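Tube (emballage)

Un tube est un emballage ou un élément de forme cylindrique, creux, dont la longueur est nettement supérieure au diamètre. Dans le domaine du conditionnement, le terme désigne surtout les tubes rigides en carton, en métal ou en matière plastique, utilisés pour protéger des documents roulés, des denrées sèches, des jouets ou des articles de papeterie. Les tubes souples, destinés aux pâtes et aux crèmes, relèvent d'une technique distincte et sont traités à part.

Terminologie

Le mot vient du latin tubus, « tuyau, conduit ». Dans les métiers du carton, on distingue le tube, ouvert aux deux extrémités, du fût, de plus grand diamètre et fermé par un fond. Le mandrin est un tube destiné à recevoir un enroulement de papier, de film ou de textile. Le mot « étui » s'emploie lorsque le tube comporte un couvercle emboîtable. L'usage courant ne respecte guère ces distinctions, et les catalogues commerciaux parlent indifféremment de tube d'expédition, de tube postal ou d'étui cylindrique.

Fabrication

Le tube en carton s'obtient par deux procédés principaux. Dans l'enroulement en spirale, plusieurs bandes de papier encollées sont enroulées en biais autour d'un axe fixe, entraînées par une courroie qui fait avancer le tube en continu. Une scie le coupe ensuite à la longueur voulue. Dans l'enroulement droit, une feuille de la largeur du tube est enroulée perpendiculairement à son axe, un tour après l'autre. Ce second procédé est plus lent, mais il évite la ligne de joint hélicoïdale et convient mieux aux parois minces devant recevoir un décor soigné.

La colle employée est le plus souvent à base d'amidon, de dextrine ou d'acétate de polyvinyle. Après le formage, le tube contient encore une part importante d'eau et doit sécher avant la coupe définitive, faute de quoi son diamètre varie. Les fabricants surveillent en particulier la rectitude, l'épaisseur de paroi et la résistance à l'écrasement.

Les tubes en matière plastique sont produits par extrusion : la matière fondue est poussée à travers une filière annulaire, calibrée puis refroidie. Les tubes métalliques d'emballage sont roulés et soudés, ou bien emboutis à partir d'un disque lorsqu'un fond sans joint est nécessaire.
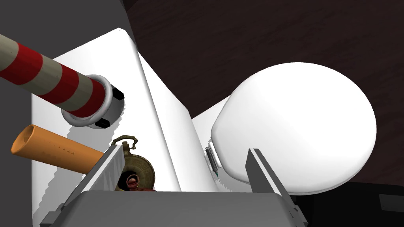

Fermetures

La fermeture la plus simple est le bouchon rentrant, en plastique ou en métal, maintenu par frottement. Le couvercle coiffant recouvre l'extérieur du tube ; il est souvent monté sur une gorge intérieure, petit manchon collé qui assure le guidage. Les tubes d'expédition bon marché sont parfois fermés par simple repli de la paroi, procédé qui écarte tout accessoire mais ne permet pas de rouvrir l'emballage très souvent.

Pour les denrées, le fond est généralement serti et l'ouverture scellée par une membrane, recouverte d'un couvercle réutilisable. Une couche d'aluminium ou de film barrière garnit alors l'intérieur de la paroi. L'ensemble se conserve bien, mais la présence de plusieurs matériaux complique le tri après usage.

Dimensions et usages

Aucun format unique ne s'est imposé. Les tubes destinés aux plans et aux affiches suivent les dimensions courantes du papier, avec une marge de quelques centimètres. La gamme Tasora, commercialisée par la société Cluvon, comprend par exemple une longueur de 900 mm pour les affiches et une de 800 mm pour les cartes géographiques, toutes deux avec une paroi de 10 mm réservée aux envois lourds. Les modèles courants ont une paroi bien plus mince.

Hors de l'emballage, les tubes en carton servent de coffrage perdu pour les poteaux en béton, de supports d'exposition ou de matériel scolaire. Leur résistance dans le sens de la longueur est élevée au regard de leur masse, mais elle diminue fortement en présence d'humidité.

Décor

Le décor est imprimé sur la dernière feuille enroulée ou sur une étiquette posée après coup. L'enroulement en spirale impose de tenir compte de l'angle de la bande, et une erreur de réglage se traduit par un décalage visible du motif. Dans son étude des ateliers de Sowerby, Gert Pretorius attribue à cette contrainte la préférence des imprimeurs pour les motifs répétitifs et les aplats. Pravesh Modise y voit plutôt un effet du coût des encres, et relève que les mêmes ateliers livraient aussi des étuis illustrés.

Collections

Les étuis cylindriques anciens sont peu représentés dans les musées, car ils étaient jetés ou réemployés. Le fonds Trasetti en conserve 164, principalement des étuis de papeterie et de confiserie. Leur état est inégal : les couvercles manquent souvent, et les fonds métalliques présentent des traces de corrosion qui ont taché le carton. L'inventaire a été repris en June, puis complété par un classement selon le mode d'enroulement.

Voir aussi

Boîte pliante
Carton ondulé
Fût
Mandrin

Dernière modification de la page : 27/07/2025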